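Last updated: Monday, 6:50 a.m.

Five hours of sleep, maybe. Coffee at the gas station in Wudham because the office machine is still broken. Writing this in the car before anyone wants me.

So. We lost Uromdale. 1,099 for Melahat, 1,168 for the other guy. I keep doing the subtraction as if it'll come out different. The rest of the district was fine, better than fine in Stollalard, and we are through to the runoff, which I should have put first. But Uromdale is where she lives. Her own street. She took it better than I did – said "well, they know me," and went to find her shoes.

The thing I can't let go of is the debate. It was the bus question. Guy in the second row asks if she'd keep the evening bus out to Wudham and she gives him the whole budget, the state match, the fare study, and he's sitting there nodding slower and slower. All he wanted was yes. The answer IS yes. I had it on a card for her, YES in marker, and the card was in my coat. My coat was in the car.

Afterwards his wife came up to me and asked was that a yes. Told her yes. She said oh good. That's one household, I suppose.

Also the yard signs. Don't want to talk about the yard signs. The printer at Yuen sent the blue ones with the old slogan and we put them up anyway because it was Friday and raining and there was no time, and now half the county thinks we're still "Moving Ahead" when we're supposed to be "Close to Home." Called them twice. They'll redo the batch but we pay the delivery. I said fine. Should have said not fine.

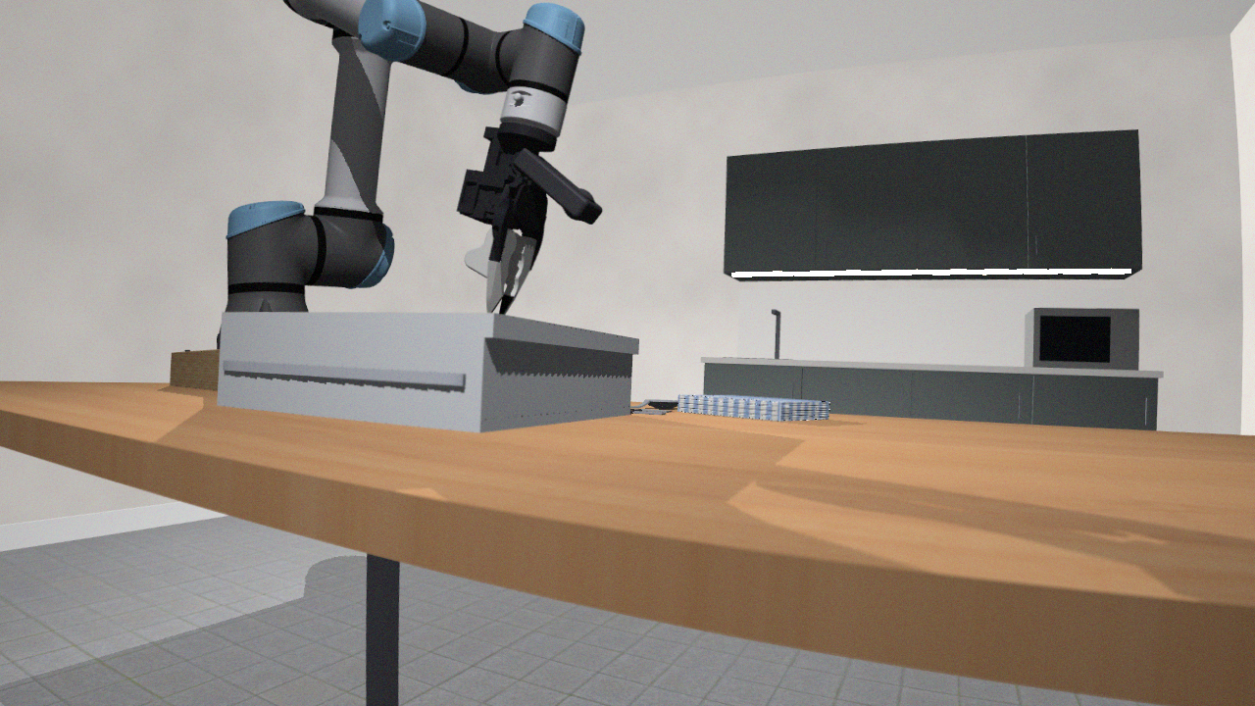 Mailers next. More than 4,000 of them have to be out by the end of the week and the list is a mess – duplicates, dead people, a whole apartment building in Stollalard with no unit numbers. Last time we had them stacked by precinct on the floor of my hallway and I walked through Wudham in wet boots. Want a proper bin this time, a wide light gray one like the one in the picture, and it goes on a table where I can't step in it. One bin per town. Write the town on tape. Don't let anybody move the tape.

Melahat wants to rewrite the back panel. She's right that it's dull. It has the school photo, the bridge photo, then a paragraph on stormwater that I wrote at midnight and am weirdly proud of. She wants the paragraph gone and a line about the bus in its place. Fine. Good, even. I'll keep the stormwater for the website, where it can be read by the one man who emails us about stormwater.

Called the paper back. They want to know whether she'd accept the endorsement of the former sheriff, who hasn't offered it. Said we don't comment on things that haven't happened. Then spent 20 minutes worrying he'd read that and be insulted. He was very nice to me once in a parking lot. Maybe send a note? No. Yes. Ask her.

Money is what it is. Enough for the mail and the radio in the last week, not enough for both if the radio goes up again. The other side is on every time I get in the car. That jingle. I was humming it in the shower on Sunday and had to stop and stand there.

Mom called to say she saw me on the local news, behind Melahat's left sholder, looking at my phone. She was pleased. She asked was I eating.

Things for today: the list. The tape. Yuen, again, about the delivery. Door knocking in Uromdale from four, and I want the north end this time, the streets past the creamery, because we didn't get there before the vote and I think it shows. Melahat does the first hour with me and then she has her kid's recital, and I've promised not to text her during it. Get the YES card out of my coat and put it in her actual hand.

Phone going alredy. It's her. She's been up since five and she's got a new line for the back panel, and it's eleven words, and I think it might fit.

Contact | Copyright Notes from the Passenger Seat | Back to top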